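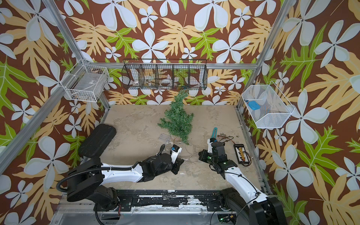
Small Tree, Battery Lights: Product Design Project Report

Kieran McGrath, Refilwe Makhubela and Malachy Ó Riain
Tutor: Paraschiva Bălan
Submitted September 30, 2021
5 min read

1. Background

Our task was to take an ordinary household item, use it the way a buyer would and suggest changes to it. We picked a small artificial Christmas tree with a string of battery lights. Aidan Mulligan in the year above had done fairy lights on their own, and his report said the hard part was fitting them to anything with branches. We wanted to start from there.

The work was done in July, which meant that no shop near us had Christmas stock out. Refilwe had the tree at home and the lights came from a box of decorations in the department store room. They were not sold as a set, and this matters for some of what we say in section 4.

2. The space

We used a small bay with patterned wall panels, a tropical print of white flowers and green leaves on brown. Wire baskets are fixed to the left and right walls and a longer black one with dividers runs across the back. We kept the things we were not using in the baskets so that the floor was free for the tree and the lights.

The pattern was a problem at first. Dark green bristles against a busy wall are hard to judge by eye, and Malachy found he was turning the tree to look for gaps that were really bits of leaf print. After the first session we laid the tree on its side on the floor to wind the lights, and stood it up only to check it. The floor is beige with grey blotches, and the brown wire is not easy to see on it either. We should have put a plain sheet down.

3. What we did

Each session followed the same order. The lights were taken off the tree, the wire was laid out, and one person wound it on again while another took notes. We swapped roles every time. A session took up to 15 minutes, and we held 18 in all.

We tried three ways of winding:

Trunk first. The wire starts at the base and goes up close to the trunk, then comes back down near the branch tips. The tree looked even, but the wire caught on the inner bristles and was slow to get off again.

Spiral. The wire starts at the top and goes round and down. It was the quickest and the easiest to undo. The battery holder ends up at the bottom, where it can sit beside the tree.

Zigzag. The wire goes back and forth across the front only. It looked full from one side and bare from the other, and we dropped it after 7 sessions.

The notes were typed up by Kieran. Where the person winding and the person watching disagreed, both opinions were kept.

4. Findings

The battery holder was the part we complained about most. It is heavy compared with the wire, and when the tree is lifted with the lights on, the holder swings and pulls the lower branches down. Leaving it on the floor works, but then the tree can't be moved without a second hand for the holder. It is also the only black thing in the set and it shows.

The wire tangled less than we expected, provided it was laid out in loose bends before winding. Tight coils were worse in every case. Brown was a good colour on the trunk and less good among the branches, where green would hide better.

Storage was not in our plan, but we ended up writing about it in nearly every session. A small clear box is fine for little parts, though a clear box on a pale floor is easy to step on. Refilwe did so – it survived. Black foam beside the tree helped to stop it rolling during winding.

5. Suggested changes

We drew a short base with a slot for the battery holder, so that the weight sits under the tree. We also drew a clip near the bottom of the trunk to hold the first part of the wire. Our estimate for the printed base was 200 grams of filament, and Ms Bălan thought this was too much for something so small. She was probably right. A hollow version is in the appendix, but we did not have time to print it.

The clip was only tested as a bent piece of card. It held the wire during winding but came off when the tree was turned over.

6. Problems with the project

The same people wound the lights each time, so we all got faster, and we can't say how much of that was down to the method. We also used only one tree. A tree with softer or wider branches might suit the trunk-first method better. If another group takes this on, we would ask them to bring in people who have not seen the tree before.

Contact: the Product Design office | © 2021 the authors | Back to top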